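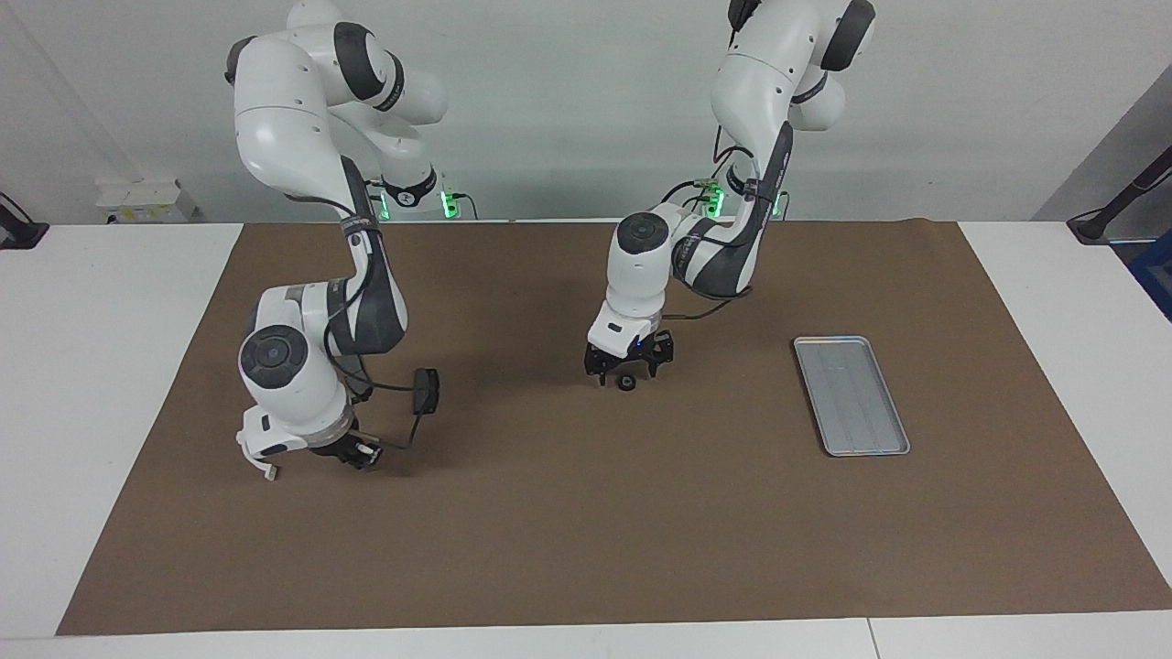 4. Data and Method

4.1 The court and its judges

The county court at Irnham hears civil claims, small property disputes, traffic appeals and misdemeanor cases. Its judges are elected for six-year terms in partisan contests and may run again without limit. A vacancy that opens in the middle of a term is filled by appointment, and the appointed judge must stand at the next general election to keep the seat. In the period we study, 11 judges sat on the court. Seven first reached the bench by election and four by appointment. All four appointed judges later ran for their seats, and three of them won.

The neighboring court at Zusthorpe uses a different method. Judges there are chosen by a nominating panel and face a yes-or-no retention vote after their first two years. We use Zusthorpe only for background, for reasons given in Section 4.4.

Irnham was selected because it keeps full written rulings on contested motions, including the date on which each motion was argued and the date on which the ruling was signed. Many trial courts of this size record only the outcome. Without both dates it is not possible to measure delay, and delay is the outcome we care about most.

4.2 Sample

Our unit of analysis is the contested motion. We drew 395 motions from the court's civil docket. A motion entered the sample if it met two conditions: the opposing party filed a written response, and the judge who heard the argument also signed the ruling. Motions withdrawn before argument were left out. So were motions decided from the bench on the day of argument, where the delay is zero by design and tells us little about how a judge manages a docket.

Motions to dismiss and motions for summary judgment make up most of the sample. The rest are discovery disputes and requests to amend a pleading. We coded the type of motion from the caption and, where the caption was unclear, from the first page of the ruling.

The docket was last downloaded on 07/05/2020. Rulings that were unsigned on that date are treated as censored in the duration models. Filings in the final March of the study period were affected by a change in the court's numbering system, and a few rulings appeared twice under different numbers. We removed the second entry in each case and kept the earlier signing date.

4.3 Measures

Delay is the number of calendar days between argument and signature. The court's local rules ask judges to rule within 60 days, though the rules provide no penalty for a late ruling. We also use a simple indicator for whether that limit was met.

The main explanatory variable is the time left before the judge's next election. We measure it in months from the date of argument. A judge who had announced retirement was coded separately, as that judge had no coming election to consider. Two judges fall into this group for part of the period.

We include three controls. The first is the judge's years on the bench at the time of argument. The second is the number of open cases assigned to the judge at the start of that month, taken from the clerk's monthly report. The third is whether either party appeared without a lawyer. Earlier work by Berrada found that cases with unrepresented parties move more slowly at the motion stage, and our own reading of the Irnham rulings gave us no reason to expect otherwise.

Coding was done by two readers working separately. They disagreed on the type of motion in 26 rulings. Most of these involved papers that combined a motion to dismiss with a request for some other relief. Mohsin Dhanial reread each one and assigned the final code according to the relief discussed first in the ruling. Assigning them the other way does not change the sign of any estimate reported below.

Case records were matched to judges' election histories with Clerkon, the docket software used by the clerk's office. Clerkon stores the assigned judge as a text field that staff can edit, so a reassigned case sometimes shows only the latest judge. We therefore took the name of the judge from the signature page and used the Clerkon field only to find the file.

4.4 Limits of the design

Assignment at Irnham is by rotation, but the rotation is not strict. The presiding judge may move a case to balance workloads, and the reason for a move is rarely written down. If slow or difficult cases are moved away from judges who face an election soon, our estimates will overstate the effect of the election calendar. We checked for this by comparing reassigned and unreassigned motions on type and on party representation. The two groups look alike on both, though this does not rule out differences we could not observe.

A second limit concerns contested races. Incumbent judges in Irnham often run without an opponent, and the filing deadline falls well before election day. Once the deadline passes, a judge with no opponent knows the seat is safe. We ran the models with and without these months. The version without them is our preferred one and appears in the first column of the results table.

We had hoped to compare the two courts directly. Zusthorpe records the date of signature but gives argument dates only for hearings that were transcribed, and parties must pay for a transcript. The hearings that can be dated there are likely to come from larger disputes with better-funded parties. A comparison built on them would mix the method of selection with the kind of case. Bouazza makes a similar point about appellate records, where oral argument is itself granted by request.

Finally, a short delay is not the same thing as a good ruling. A judge may rule quickly and be reversed. Few of the motions in our sample were appealed, too few to support a separate model, and we make no claim here about the quality of the decisions.

4.5 Estimation

We estimate a Cox proportional hazards model in which the event is the signing of the ruling. Standard errors are clustered by judge. With so few clusters the usual formulas can be too optimistic, and we report bootstrap intervals next to them. A second model uses the indicator for meeting the local rule and is estimated by logistic regression with the same controls. Figure 1 plots the share of motions still awaiting a ruling by days since argument, separately for judges in the last year of a term and for all others.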